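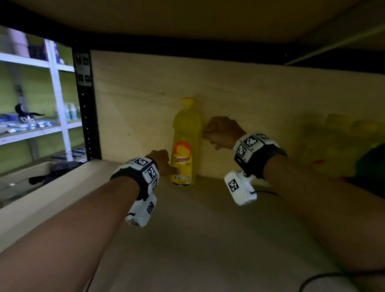

*Down on the low shelf with the yellow bottle, trackers on both wrists.*

## Looking after the wrist trackers

Hello again from the shelf corner. I promised in the last newsletter that I'd write up how we keep the wrist rig going, and then January got away from me, as it does. So pour yourself something warm, this one runs on a bit!

For those who joined after the move: the picking cell at Brullport learns its reaches from people. One of us straps on the trackers, puts on the head camera and handles groceries on the shelves, and the recordings go over to Kai Eichhorn, who turns them into something the arm can use. When the recordings are good, Kai is a cheerful man. When a marker has been scuffed or a strap has slid half an inch down somebody's wrist, he is still polite, but you get a message with a graph in it.

We had quite a few graphs before the holidays. The right hand kept drifting in the playback, always in the low compartments and never up top, and for a while we blamed the light. It does fall unevenly in there, and the plywood at the back comes out rather yellow, so it was a fair guess. Lamai Wannasri moved two lamps and borrowed a third, and the hand went on drifting just as before.

What she found in the end was the strap. The black straps had been through 800 sessions and the grip on the inside had worn smooth, so when you reached a long way in, the weight of the lower block pulled the whole thing around your wrist by a few degrees. Reaching up top you never noticed. She swapped in new straps, did the same reach with the same sort of bottle, and the drift was gone. I believe there was cake that afternoon, although I only heard about it later and would like that noted.

So we have a routine now, and I'd love for everyone who uses the rig to follow it, even if you're only popping in for a short session.

**Before you start**

- Wipe the marker faces with the dry gray cloth from the drawer. No spray, please. The spray lifts the corners of the print, and a lifted corner is a reprint.
- Roll your sleeves up past the elbow and take off watches and bracelets.
- Fasten the strap on bare skin, snug enough that you can slide one finger under it and no more.
- Check that the upper module sits flat on top of the wrist and the block underneath hangs straight down. Turn your hand over and back. If the block lags behind, go one notch tighter.
- Leave a small loop of cable at each wrist. I know it looks untidy! A cable pulled straight will tug the block every time you stretch, and the small plug is the part that breaks.

Then do the two calibration poses, palms up and palms down, and hold each one until Grandia beeps. (Grandia is the recording computer under the desk, for the newcomers. Reinhold Oltmanns named it and won't say why.)

**In the low compartments**

These are the tricky ones. The board above you is close, and the temptation is to hurry in and out. Go slowly. Keep the cable on the same side as the arm it belongs to and let it lie along the shelf behind your hand. If it catches on a slot in the upright, stop and free it with your other hand, and say "snag" out loud so Kai can find the spot in the recording. He really does listen for it.

Try also to keep the big square marker on the lower block turned outward when you can. You don't need to twist your arm into a pretzel. Reach the way you would at home in your own pantry, and just be aware of where the marker is pointing.

Tall slim bottles, like the oil or juice kind, tip easily when touched near the top. Steady them low, around the label, before you bring the second hand in.

**Afterward**

Unplug at the wrist end first, holding the plug and never the cable. Hang the straps on the hook to air – they do get clammy – and put the marker blocks back in the foam tray with the printed faces up. Then write the session in the green book, with a line about anything odd. "Left strap felt loose" is plenty. Edeltraud Brandes reads every entry and she has caught more trouble from those little remarks than from all the software put together.

**Replacements and spares**

We've decided to change the straps every 200 sessions from now on, whether they look worn or not. Edeltraud has put a tally sheet on the inside of the cupboard door. The cables we'll change when they fail, as Hagedorn can usually get us new ones within a couple of days, and Kieran Ó Néill has offered to solder in the meantime. If you have a cable that crackles or cuts out, tie a knot of red yarn around it and leave it on his bench. Please don't put it back in the drawer for the next person to discover.

Printed markers are in the flat folder on top of the cupboard. After sticking on a new one, the block has to be measured again before anybody records with it, so catch Reinhold first. It takes him two cups of coffee and he is glad of the company.

We're still short of people for the early afternoon slots, by the way, particularly anyone left-handed. Leave your name with Lamai, and bring short sleeves.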